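Print this message | E-mail this message
3 shares | 6 comments

To: hakville-schools-list
Subject: Re: Re: report card change, grades 3-5

> We got the flyer in the backpack too. It says the new report cards
> start in November and that letter grades are going away for
> elementary. Does anyone know if this was voted on? I read the board
> minutes back to spring and can't find it anywhere. Also what does
> "approaching" mean, my son has nine of them on the sample sheet and
> he was a B student all last year.

Quick answer, typing this between pickup and dinner so sorry for the mess.

No vote that I can find either. It's in the April packet but under information items, page 30, and information items don't get voted on. Took me a while to find. The heading is "Tollau reporting pilot update" so if you searched the minutes for report card or grades you'd get nothing.

What the packet says, short version. Tollau Elementary tried the new card last year in two grades. The district liked it, bought the Truvness gradebook to go with it, and now all the elementary schools get it for 3 through 5. Middle school stays on letters. Nothing in there on what happens when a kid goes from one to the other, which is my real question, because mine is in fifth. Sixth grade math placement at Chrysikopoulos Middle has always used the fifth grade letter. So what do they use now? I emailed the curriculum office and got the auto reply.

About "approaching." There are 4 levels: beginning, approaching, meeting, extending. In the fall the teacher is supposed to mark against the END of year standard. So a kid who is right on track in November gets approaching on nearly everything. That's how it is written in the teacher guide (linked off the packet, the link on the flyer is dead). So nine approachings might be totally fine. Or might not be! You can't tell from the card and that's what bugs me. A B student and a kid who is really struggling could bring home the same sheet.

I'm not against the thing. The old card had one line for math and one line for reading and that told me zip. The new one splits math into 11 lines, fractions seperate from measurement and so on, and I'd honestly rather know it's fractions. But then give us something that says on track for this point in the year, yes or no. One column.
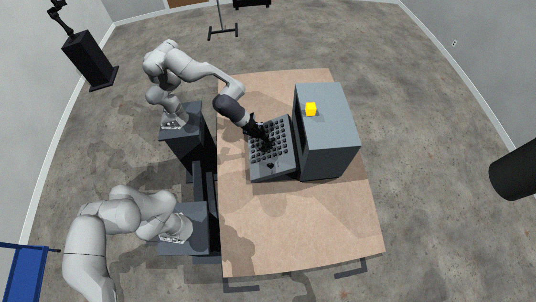
Tollau parents asked for just that at the end of the pilot, and were told the software couldn't add a column until the next contract year. I had two kids in the pilot and we got by on the comment box, which some teachers filled in and some left blank the whole year. My advice is go to the fall conference and ask to see the work samples, the card alone won't help you.

That last bit came to me off list and I have the ok to paste it without a name. Good advice I think. Note the comment box is optional in the guide, "teachers may". I would like to see that changed to a must, at least for the fall card. I know that's more work for them and they have plenty. Maybe drop some of the lines to make room, does a third grader need a separate mark for "listens to others" and "takes turns speaking".

Things to do if you care about this:

- next board meeting is at 6 in the high school library, public comment is at the start and you have to sign the sheet before they open. 2 minutes each, they do cut you off
- write to the curriculum office and cc your principal. Ask about sixth grade placement specificaly, the more of us ask the better
- if you have a copy of the sample card with the back page please scan it and send it to the list. Mine only had the front

Also somebody asked last week whether you can still request a letter grade for private school applications or a move out of state. The guide says a "conversion letter" is available from the school office. Called our office, they hadn't heard of it. Will try again.

Gotta run, pasta's boiling over

----
Related messages on this list
Sixth grade math placement, how does it work now?
Fall conference sign-up page not loading
Re: Homework policy, grades K-2
Truvness parent login, wrong student showing
Bus stop change on the Tollau route
Looking for minutes from the April board meeting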